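Dec 30, 2018 – Lundport shop notebook, two-arm kitchen build

Pan and pepper, simulator first
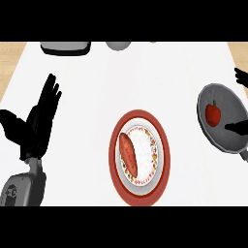

Render: Ilse Van Beek / Lundport shared workshop. Free to reuse inside the shop.

Got a full afternoon on the shop computer for once, so this is mostly sim notes. The real arms are still on the bench with their covers off, waiting for the new wrist cable, and I didn't feel like soldering with cold hands anyway.

The job I'm working toward is the same one as before: right hand has the frying pan, left hand stays out of the way, pepper ends up on the plate next to the rice. That's all of it. It sounds like nothing and it has eaten most of my winter! I kept the toaster-looking box and the rounded gray thing at the back of the table because I want the planner to have something to be careful about, even if it never goes near them.

What I changed today, in the order I changed it:

Table friction. Had it set way too low from the drawer tests (my fault, I copied the whole settings file over and never looked at it). The plate used to creep whenever anything brushed it. Put it back to the old value and the plate sits still now.

Left arm park pose. Fingers up and a bit spread, well over on the left. I had it folded in tight before, and every time the planner brought it back out it swung low over the food. Parking it open looks a little silly, like it's waiting to be called on in class, but the path out is short and I can live with it.

Pan tilt. This is where the afternoon went. With the inside of the pan turned up and a little toward the middle of the table, the pepper rests toward the left half and I have some tilt left to play with. If I start flatter, the wrist runs out of travel before the pepper wants to move. If I start steeper, it goes before the pan is anywhere near the plate. I ran a batch of 300 starts with small random changes to the pepper position and then got greedy and ran 600 more with the pan height changed too. The second batch was much worse, and I think the pan height is only part of it – the pepper mesh has those lobes, and it rocks onto a different one and then just sits there. A ball would have been easier. Dijkstra (the lab shelf computer, for anybody new reading this) was hot enough to warm the cat by the end of it.

Fingers and pan. The right-hand fingers reach across the inside of the pan, below the pepper, and I go back and forth on whether that's okay. In the sim they make a sort of fence, which is handy for holding the pepper up and terrible for letting it go. On real metal just off a burner I'd never do it. For now the pan is cold by decree. I want to try a grip on the handle only, but the handle model is thin and the contact solver gets jumpy with thin things, so that goes on the January list.

Camera. I left the view from above the arms because it's close to where the head camera will sit on the real build. The plate lands very near the bottom of the usable picture, closer than I'd like. Either the camera tips down or the plate moves back. Moving the plate is free, so I'll try that first.

Small stuff so I don't lose it: The rice is one solid lump with a grainy skin on it, so please don't report that it doesn't scatter. The orange thing beside it came in with the food pack under a name I can't read, and I've been calling it the sweet potato. The floral plate came from the same pack and I kept it because it cheers me up. The red charger under it is a separate object and has to be moved together with the plate, or you get a plate hovering over nothing (ask me how I know).

Sadix, our logging script, quit at line 1000 again. I bumped the buffer and restarted and it kept going, but I haven't found the cause. If you use it over the holiday, save often.

Nindari branch has all of today's settings. Main is untouched, so anybody who needs the drawer demo can still run it.

To do next:
Move plate and charger back from the near edge
Rerun the first batch with the old pan height and 2 pepper meshes, the lobed one and a smoother one
Handle-only grip
Order the wrist cable tie-downs, the short ones
Sweep under the bench, there are screws everywhere

– Ilse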